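The rented kitchen and what it does to your cooking

Three weeks in a rental on the coast and I cooked every night. Badly, mostly. Then less badly. Somewhere in the second week I stopped missing my own knives and started paying attention to the room itself, and how much of what I call "my cooking" is really just my kitchen back home doing the work for me.

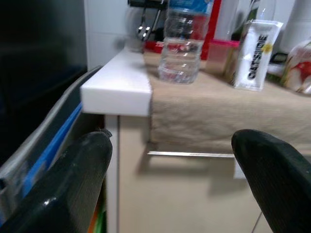

Sadie Cukier
Contributing Writer, Food & Home
20 April 2025

First night in Dramau. Pasta, obviously. Everyone cooks pasta on the first night. The water took forever, the lid didn't fit, the salt was one of those paper tubes gone hard as a brick. I hit it with a spoon. Ate at ten, standing up.

The thing about a strange kitchen is the drawers. You open the wrong one for days. At home my hand goes to the peeler without asking me, and here it went to a drawer full of takeout menus and birthday candles, over and over. By day five I had moved everything to where I wanted it. By day six I felt guilty and moved half of it back. Then couldn't find any of it.

Short list of what I now travel with. One decent paring knife, rolled in a dish towel. A small jar of good mustard. Bay leaves in an envelope. A lemon, for the first night, when the stores are shut. I used to bring a whole bag of spices and it was silly, I never opened most of them and the cumin leaked into my socks.

Shopping is the other half of it. The Sikder market is up the hill, 19 minutes on foot with empty bags and a good deal longer coming home. Tomatoes, eggs, a soft white cheese sold by weight. I asked for 300 grams and got given a lump the size of my head, and it was gone in two days. You learn to buy small. One onion. Two carrots. It feels stingy until you realize how much you throw out at home.

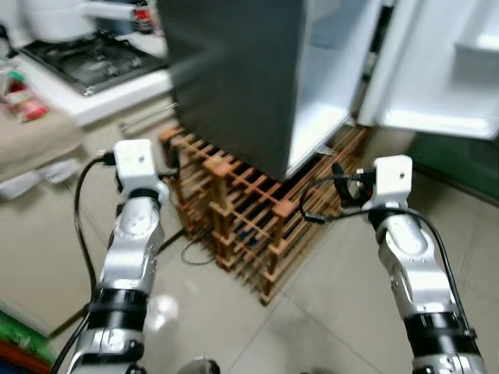

And small shopping changes what you make. No stock from scratch, no big Sunday roast that runs till Thursday. Instead — eggs with whatever. Beans from a can, warmed in too much olive oil with garlic, bread on the side. A cabbage cut in wedges and left alone in a pan until the edges went black. I made that cabbage four times. I have never made anything four times in three weeks on purpose.

Ovens are a gamble, I should say that. The dial tells you one thing and the oven does another. Set it at 200 and a tray of potatoes came out pale after an hour. Next night I pushed them up a shelf, same setting, and they burned in teh back corner and stayed raw in front. After that I gave up and did everything on the stove. If you must bake, bake something flat and keep turning it.

Landlord notes, another subject. Ours were taped inside a closet. Please rinse the coffee pot. Please do not put Flurkis in the sink — which turned out to be a local drain cleaner that everybody apparently loves and the pipes do not. Half the notes were about the trash. None were about how to light the back burner, which took me most of an evening and a fair bit of swearing. 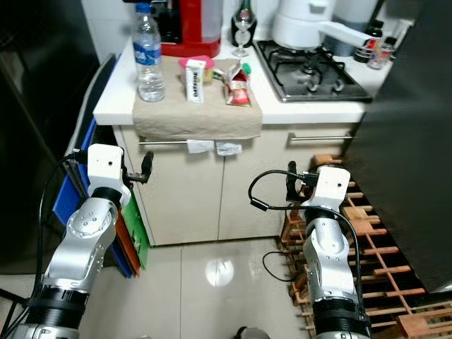 A water bottle and a beige towel on the white counter.

People ask if it's still a vacation when you cook. Depends who's asking. My answer is that restaurants wear me out by the third night, all that choosing, all that waiting for the check. Chopping an onion with the window open is a rest. Washing up isn't, I'll give you that. We took turns and I cheated.

Going again in August, different apartment, same town. The listing says "fully equipped kitchen," which could mean anything from a stand mixer to one fork. I'm packing the knife. Two lemons this time, and maybe a lid.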